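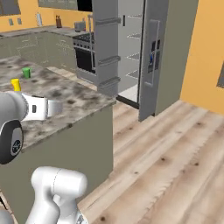 On the pendulum thread, at 9:43 pm, a list member wrote:

> I don't see how anyone can read the Jitari report and still wave this away. The plane of swing sped up just as the eclipse began, stayed fast for 662 seconds, and then settled back. They did 411 control runs on ordinary days and got nothing like it. If gravity doesn't care about the Moon passing in front of the Sun, what pushed the pendulum? People have been seeing odd things during eclipses for decades and the answer from mainstream physics is always "air currents." At some point that stops being an explanation and becomes a habit.
>
> I'd also point out that the Olszewski pendulum is not a toy. It was rebuilt for this run, and the data are all in the Namico archive where anyone can look.

I did look, so let me start there.

The archive has the eclipse run and the control runs, as you say. It does not have the raw camera positions. What's posted is the azimuth of the swing plane after smoothing, one value per block, and the smoothing window isn't stated in the readme or in the report. I wrote to the contact address in June to ask for it and have had no reply. That may mean nothing, since people travel. But without the window I can't tell how sharp the "start" of the speedup is, and the match in timing with first contact is most of the argument.

Second, the controls. Of the 411 runs, 43 were thrown out for "irregular launch." Fair enough, launches do go wrong. I'd want to know what the 43 looked like, though. If some of them show a stretch of fast precession like the one on eclipse day, then the claim is in trouble, and they're exactly the runs we can't see. The report gives no rule for what counts as irregular and doesn't say if the rule was fixed ahead of time. It also doesn't say whether the eclipse run would have passed the same test. I read that section three times looking for it.

Now, what pushed the pendulum. You're treating this as if there are two choices, new gravity or air currents, and I don't think air is the best suspect. A real pendulum never swings in a perfect plane. It traces a very thin ellipse, and a thin ellipse precesses all by itself, with no help from the rotation of the Earth. The rate goes as

 Omega_e = (3/8) * omega * a * b / L^2

where a and b are the long and short half-axes and L is the length. For a small b this is small, but it adds straight onto the Foucault rate, or subtracts from it, depending on which way around the bob is going. So if b grows for a while and then shrinks, you get a speedup that comes and goes. It doesn't take much to grow b. A support that is a little stiffer in one direction than in the other will do it, and which way the energy goes depends on the angle of the swing plane to the stiff axis. A pendulum that is launched at the same time of day, in the same direction, will pass that angle at the same point in each run. One launched at a different time or in a different direction will pass it somewhere else.

The eclipse run was launched early. It's in the log: they wanted the pendulum well settled before first contact, so they let it go well ahead of the usual hour. By the time of the event it had turned farther than it had in any of the posted controls at the same clock time. I'd like to see that ruled out before I see a word about shielding or anisotropic space.

The report doesn't list b. It says ellipticity was "monitored and small." Small compared with what? Take their own length and amplitude, put them in the formula, and solve for the b that gives the claimed excess. I got a fraction of a millimeter. I may have slipped somewhere, so please check me, but if that's right then "small" doesn't get them out of it.

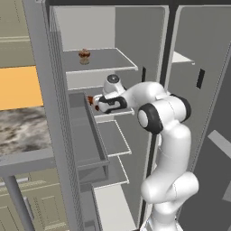 White robotic arm reaching into the open refrigerator.

As for gravity not caring about the Moon passing in front of the Sun: the Moon's pull is there on every other day too. At a new moon with no eclipse the Sun and Moon are nearly lined up, and the tidal force on a pendulum is very nearly what it is during an eclipse. Nothing in the tidal part switches on at first contact. So a real effect with a sharp start would have to come from the Moon blocking something, and then you have to explain why the same blocking doesn't show up in satellite tracking, where the Earth gets between the Sun and a spacecraft on orbit after orbit. The Earth is a lot more to shine gravity through than the Moon is. Any absorption big enough to turn a bob at Trekport should be screaming at the people who compute orbits. The report deals with this in one sentence and the sentence says more work is needed.

What does change during an eclipse is the weather. The air outside cools, the wind drops or shifts, the roof of the building cools and shrinks a little. The pendulum at Trekport hangs from a roof beam. I'm not claiming that's the cause. I'm saying the temperature sensor is at floor level and the thing holding up the wire has no sensor on it at all.

You mention decades of reports, and here I think the history cuts the other way. Some saw a speedup, some saw a slowdown, some saw nothing, and a few saw an effect that began before the eclipse did. A real force should get cleaner as the instruments get better. The starlight deflection results people were fighting over in 1920 were poor by our standards, with big error bars and a good deal of argument about which plates to trust. But later measurements closed in on one number. After all this time I can't find two pendulum groups that agree on the sign.

I don't think anyone at Jitari is being dishonest, and I'd be happy to be wrong about this — it would be the most interesting thing on this list in years. What would move me:

- the unsmoothed positions, including the 43 rejected runs
- b as a function of time for the eclipse run
- controls launched at the early hour, in the same direction, at new moon and at other phases
- a second pendulum in the same building on a separate support, launched along a different line

The third one needs no eclipse and could be done next month. If the early launches on ordinary days come out flat, I'll say so here and we can talk about the rest.

On your side question about gravimeters: yes, superconducting ones have been run through eclipses. As far as I know, what's left after the tide and air pressure corrections is tiny. I'll dig out the references and post them separately so this thread doesn't get any longer.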